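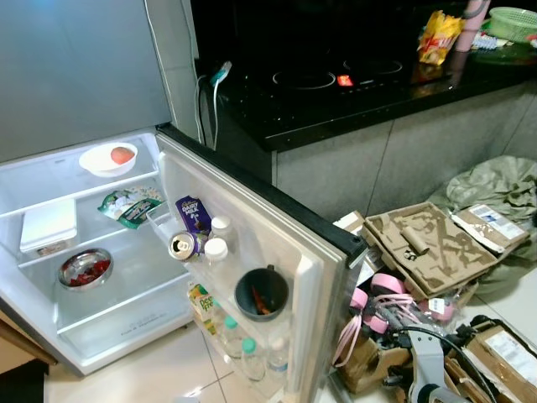
Door open, shelves and door bins loaded. Arm low on the right.

June, Group 2 notebook, Letton service robotics project
Entry by Maite Carretero, with additions from Tane

Fridge task, can from the upper door bin. Picked up from where Ezekiel left it. Kitchen in the Pearce building, booked until half four.

Ran 24 attempts at the can. 13 counted as clean, meaning fingers closed on the can, lifted clear of the bin edge, nothing else moved. The rest were a mix. Most of the bad ones had the can turning in the bin as the first finger touched it, so the second finger landed off centre. A few stopped short on the force limit.

Changed after the first batch:
- approach height raised a little, so the wrist clears the rim of the door
- closing speed halved for the last part of the travel
- swapped the finger pads for the softer Vamico ones

The slow close helped most. I can't say much about the pads yet as I changed both in the same break, which I should not have done. Tane wants a run with the old pads and the new speed before we write anything in the report. Agreed.

The chocolate bar is a nuisance. It stands next to the can, it is purple and so is the can label, and the segmentation runs the two together when the can leans. Moving the chocolate would fix it, but Lorraine said at the start that the bin has to stay mixed, so it stays. Ukik (the planner, not the arm) does better if we give it the silver top of the can as the target and ignore the label. Ezekiel has a branch with that in it. Needs merging.

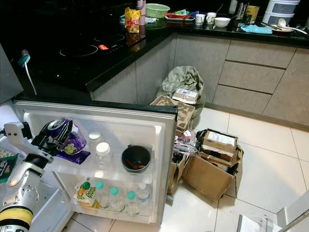 Fingers closed on the can, upper door bin.

Wrist angle in the photo is the one to keep. Coming in flatter than this, we knock the door and it swings, and then every stored position in the bin is wrong. I have saved the joint values under can_door_b. Please don't overwrite can_door_a, the comparison plots still read from it.

Door position: we have been opening it by hand and judging it by eye. Maxine measured it over the session and we were out by up to 21 mm at the outer edge. That is a lot when the fingers only just fit beside the next thing in the bin. Want a tape mark on the floor tiles and a check at the start of each batch.

Juice carton and the water bottles in the lower bin not attempted. Inner shelves not attempted either. The steel dish will need a different grasp altogether, and I would leave it until after the demo.

Boxes and packing on the floor by the cabinets are inside the arm's reach on that side. Shift them before we try anything that swings right.

(Tane) Force log dropped out twice, both times on the long cable. Swapped for the short one, no dropouts after. The long cable has a knot of red tape on it now, don't put it back in the drawer.

To do
Old pads, new speed, same can
Merge Ezekiel's branch
Tape mark for the door
Ask Lorraine if the demo has to include the bottles

Letton Robotics Workshop. Notebook queries to Maxine Quinlan. Text and photos copyright the project groups. Back to top

Recent entries
Group 2: First reach into the door, force limits
Group 2: Camera calibration, second go
Group 1: Drawer handles and hook grasp
Notes from Lorraine Prendergast on the demo marking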